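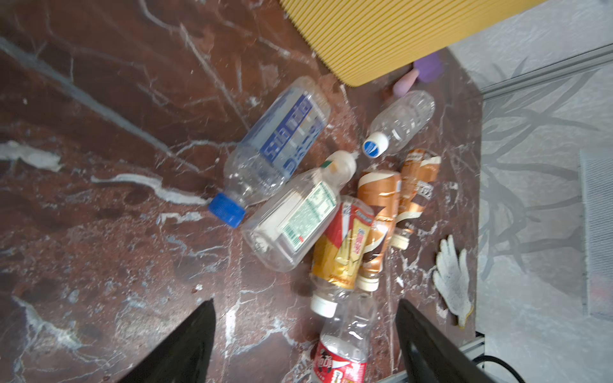
Hakness Opens Its Bottle-Sorting Lessons to Community Recycling Groups

Hakness, which has been teaching robots by hand since 2019, is delighted to announce that its Vutero teaching program is now open to community recycling groups, and we could hardly be happier to share the news with the many friends who have asked us about it over the years.

Vutero lets a person show a robot arm how to pick up an empty drink bottle and put it where it belongs. The teacher can guide the gripper directly by hand or work it from a seat nearby with the Liltel remote control, and the arm keeps a record of every move along the way. No programming is needed -- if you have ever sorted a bag of bottles at home, you already know most of what we would like you to pass on.

Bottles are harder than they look, we should say. Clear plastic lying on a shiny stone surface is tricky for a camera to make out, and a heap with caps pointing every which way asks for a fresh approach with each grasp. Our teachers have recorded 206 lessons so far, and we hope to reach 300 by December with the help of 9 new groups.

The lessons are stored in Zou, our shared library, where each group can look back over its own work, throw out a clumsy try and record a better one. Beginners are very welcome, and so are slow and careful hands.

Groups that would like to take part may write to the Hakness program office, which will arrange a first visit and bring the remote controls along.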